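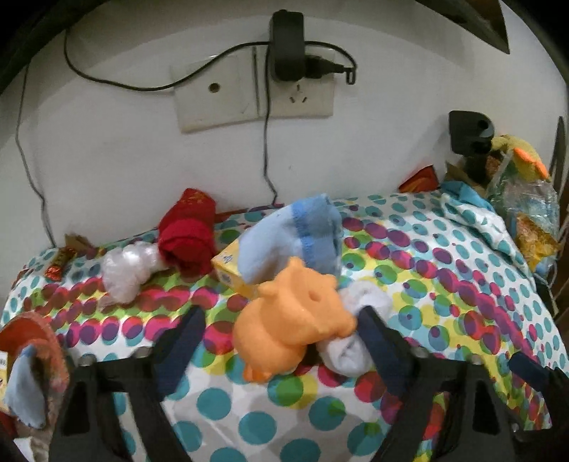

Sooner or later, every tidying book tells you to put it all on the bed. The wording varies but the instruction doesn't. Empty the drawers, the baskets and the bottom of the wardrobe on to the mattress, so that you can see what you own and feel suitably ashamed of it. Then sort. You can't go to sleep until you've finished, the theory goes, so you will finish.

I have been sleeping next to things for most of November, and I have some doubts about the theory.

The version I followed comes from The Belside Evening, a slim hardback by Shoshana Delacroix, who used to manage a linen department and now runs tidying courses from her house in Belside. Her method has sold well, and there is a waiting list for the courses. It asks for one bed, one evening and a start at six o'clock. Everything small and homeless in the house goes on the sheet. By nine it should all have been given a place, given to somebody else or thrown out. She is firm that you mustn't use the floor, because the floor "has no deadline".

It's a good phrase, and I repeated it to several people before I had tried the method, as I suspect most of her readers do.

The first problem is socks. Delacroix treats them in a page and a half, under the heading Quick Wins. You pair them, roll them, and put them away. But the socks that end up homeless are by definition the difficult ones. The pairs are already in the drawer, or on feet. What reaches the bed is the remainder: a white one, rolled up tight by itself, or a pale blue one with a darker stripe round the cuff, folded over on itself and plainly waiting for a partner. Neither is a quick win. Each is a small research project that involves looking behind the washing machine.

Her answer is that a single sock should be thrown out on the night. I did this with two. The partner of the first appeared inside a duvet cover within the week. I mention it without bitterness, although I'd liked those socks.

The second problem is harder to name. Delacroix's bed, as she describes it, holds clothes, papers and gifts you never wanted. Those are categories, and you can make a pile of each. Mine held a good deal that wouldn't sit in any pile. There was an orange rubber toy which might be a bear and might be a duck, and which has a hole in the top of its head. There was a small yellow cardboard box. There was a crumpled plastic bag that had to be either kept with the other bags or put in the recycling, depending on which member of the household you asked. There was a small candy bar in a red and gold wrapper, and a flat scrap of brown cardboard that I moved four times in one evening and never once thought to throw away.

Is the toy a toy, if the child has stopped playing with it? Is it a gift? The book suggests asking what an object "is doing for you now". I asked. At nine o'clock I was still holding it.

"People get stuck on the silly things," says Dexter Tillman, when I ring him to complain. Tillman has been clearing houses out of a unit in Stonderen for 11 years and has a low opinion of my entire trade. "Nobody rings me about a wardrobe. A wardrobe's easy, two blokes and a van. It's the stuff you can hold in one hand. I've had grown men spend an hour on a kitchen drawer and then tell me to take the kitchen."

Has he read the book? He has, as it happens. A customer left a copy in a box marked Charity.

"The bed thing is all right if you live in a hotel," he says. "She's got it the wrong way round. She thinks you're tired at the end so you'll hurry up. You're tired at the end so you'll get a bin bag and shovel it all in, and that bag goes in the spare room, and in five years I come and collect it."

I had not got as far as a bin bag, but I had got as far as fetching one.

There is some research on this, or at least something that has been presented as research. Flotent, which sells storage boxes, put out a survey in the spring claiming that the average bedroom contains 613 items. It was widely quoted, including by me. When I went back to see how the number had been arrived at, I found that people had been asked to guess. They had then been asked whether they would like fewer, and most of them said yes, and a discount code followed. The survey doesn't say whether a pair of socks is one item or two, which in my house would shift the result a fair way.

Flotent's solution is a set of lidded boxes. I have bought lidded boxes before. They are excellent at the job of holding things you have not decided about, and you can stack them, so that you may have not decided about a great deal in a small space.

Delacroix, to her credit, dislikes boxes nearly as much as Tillman does. I put his bin bag to her over a cup of tea at her kitchen table, where the only thing out was the pot.

"He's describing people who start too late," she said. "Six o'clock. I say it four times in the book."

I started at six, I told her.

"With supper first?"

With supper first. She looked at me kindly. Supper, it seems, is covered in chapter two.

I wanted to know what she did with the one-handed objects, the rubber animals and the little boxes. She said she asked people to hold them up and say aloud where they lived. If there was no answer, they didn't live anywhere, and could go. I said that seemed hard on the objects, and she said that was the sort of remark people made just before they kept everything. She may have a point. She also, I noticed when I hung up my coat, has a very full cupboard under the stairs. The door needed a shoulder.

The best advice I had came from a source with nothing to sell. The Oyelaran is a family-run launderette two streets from me, and it keeps a plastic crate of lost socks on top of the end dryer. Customers go through it while they wait. I asked the woman folding towels how often the crate was emptied, and she said it wasn't. It goes up and it goes down. Every so often somebody holds up a sock with real delight, and a good many people take one home that merely looks close enough. I like this very much as a system. It has no evening and no deadline, and the work gets done by people who were standing there anyway.

So I've made an adjustment. The bed is for sleeping in, and it has its spotted sheet back, or most of it. A crate stands on the landing, where everyone has to walk past it. Socks go in it, and so does anything that can be held in one hand and can't be argued about before breakfast. If you pass it on your way somewhere and you recognise something, you take it with you. The candy bar lasted until lunchtime.

I can't claim that the house is tidier. A friend who came to stay asked whether we had just moved in. But I have stopped reading about evenings that change your life, at 400 words or at book length, and I've stopped throwing out socks. The pale blue one is still single. The orange animal is in the crate too, and as of this morning it has been joined by Delacroix's book, which I have held up twice without being able to say where it lives.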